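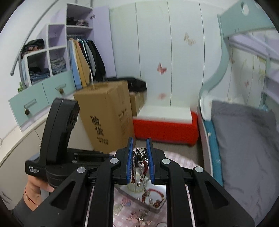 Figure 4.1 A necklace and a strand of dark red beads held between the finger pads of a hand-held gripper, over a tray of small jewelry.

Chapter 4
Buying the Hand: Reading an Offer for a Data Collection Kit

Sooner or later, a person who wants a robot to tidy a jewelry tray will receive a brochure. The brochure will be handsome. It will speak of dexterity. It will have a page on the company's values, and somewhere near the back, in type suited to the small print on aspirin bottles, it will list what is in the box.

This chapter is about reading that brochure from the back.

In Chapter 3 we looked at how a robot policy can be trained from human demonstrations. We left open a practical matter, which is where the demonstrations come from. A laboratory with a full robot arm can have people steer it by remote control, and many do, slowly. The other common route is to take the gripper off the arm, put a handle on it, mount a camera, and give it to a person who already knows how to pick up a necklace. The person does the picking up. The camera and the sensors record it. Later, a robot with matching fingers is asked to do likewise, and we find out how much of the skill was in the fingers and how much went home with the person.

Vendors sell this arrangement in two forms. In the first you buy the kit and supply the people. In the second you buy recorded demonstrations and the vendor supplies everything, including the tray. Many offers mix the two, and a good part of the confusion in this market comes from buyers who thought they had signed for one and received a large carton of the other.

Running case: two offers

Throughout the chapter we will follow a small buyer called Traltance, which wants a robot arm that can sort small household objects: keys, earrings, chargers, the contents of the drawer that every home has and no home admits to. Traltance has two offers on its desk.

The Sedach offer is for equipment. It consists of 2 hand-held grippers, spare finger pads, a charging dock, a calibration board, and a license for the recording software. Traltance must find its own operators and its own rooms.

The Unach offer is for a service. Unach will deliver 808 accepted demonstrations, recorded in lived-in homes by its own operators, along with the files needed to replay them on a supported arm. Traltance will never touch a gripper. The offer is dated 17 July 2025 and describes itself as "final," a word it shares with the three versions that came before it.

Both offers look reasonable on a first reading. Most offers do. The work of this chapter is the second reading.

4.1 What the task asks of the hardware

Look again at Figure 4.1. A chain is an unkind thing to hand to a machine. It has no fixed shape, it shines, and it hangs differently each time it is lifted. The strand of beads beside it has its own opinions about which way is down. Jewelry is therefore a good test for a gripper and a poor choice for a sales video, and a vendor who shows you nothing but foam cubes has understood this perfectly.

Three parts of the hardware deserve attention before any talk of price.

Finger pads. The pads in the figure are blue and ridged on their inner faces. Ridges may help with some objects and hinder with others; what matters to the buyer is that the pads on the hand-held tool match the pads on the robot. If they differ, the demonstrations teach a grip that the robot does not own. The Sedach offer lists spare pads, which is sensible, and does not say whether the same pads fit its robot-side gripper, which is less so. Ask for the part numbers of both.

Jaw travel. The long arms behind the pads set how wide the tool can open and how far it can reach into a tray without the body getting in the way. A brochure will quote the widest opening. You also want to know how finely the tool reports its position when nearly closed, as it must be on a thin chain. These are separate figures, and only the first one tends to get a large font.

Handle. The operator in the figure has a hand around the bottom of an upright handle. A person may hold that position for hours. Weight is listed in every offer. Balance almost never is, and a tool that tips forward will produce a fine collection of demonstrations in which the last forty minutes look tired. Borrow one before buying. If the vendor will not lend one, hold a full saucepan at arm's length and think it over.

4.2 What the room asks

Demonstrations recorded on a bare bench produce robots that are very good with bare benches. This is why the Unach offer says "lived-in homes" four times on one page. The background in Figure 4.1 gives a fair idea of what the phrase should mean: a checkered tablecloth, a cardboard box standing in the middle of the room, hanging clothes, folded jeans, a bed, butterflies on the wardrobe doors. None of it is part of the task. All of it will be in the recording, and a policy that has seen only one such room may conclude that butterflies are essential to the handling of necklaces.

So the number of demonstrations, taken alone, tells a buyer very little. The Unach figure of 808 could be spread over many homes or squeezed out of a single table on a long afternoon. The offer does not say. When Traltance wrote to ask, the reply was warm, prompt, and contained the word "diverse."

A useful contract states the number of separate rooms, the number of operators, and the most demonstrations that may come from any one pairing of the two. Traltance asked for a cap of 40 per pairing. Unach agreed in August, after a pause that suggested somebody was doing arithmetic.

4.3 What counts as accepted

The most expensive word in the Unach offer is "accepted." Accepted by whom? Under the terms as written, by Unach. A demonstration passes if the file opens and the timestamps run in order. By that rule, a flawless recording of an operator dropping an earring behind a wardrobe is a success.

The Sasaki checklist, which you will find at the end of the chapter and which we use in later exercises, sorts acceptance into file checks, motion checks, and task checks. File checks are cheap and can be run by a script. Motion checks ask whether the tracked path of the gripper is one that the buyer's arm could follow, since a human wrist will happily pass through poses that a robot can only envy. Task checks ask whether the object ended up where it was meant to go. That last group takes a person with patience, and it is usually missing from the quoted price.

The Sedach offer avoids the word altogether. With equipment, acceptance is the buyer's problem from the first morning, along with charging, scheduling, and finding the missing earring.

Before you read on

Take any offer for a collection kit or service that you have at hand, or use the Traltance papers in Appendix B. Mark every quantity in it. Next to each one, write down what is being counted and who does the counting. Keep the marked copy. Section 4.4 turns to price, and you will need it there to work out what one usable demonstration costs under each offer.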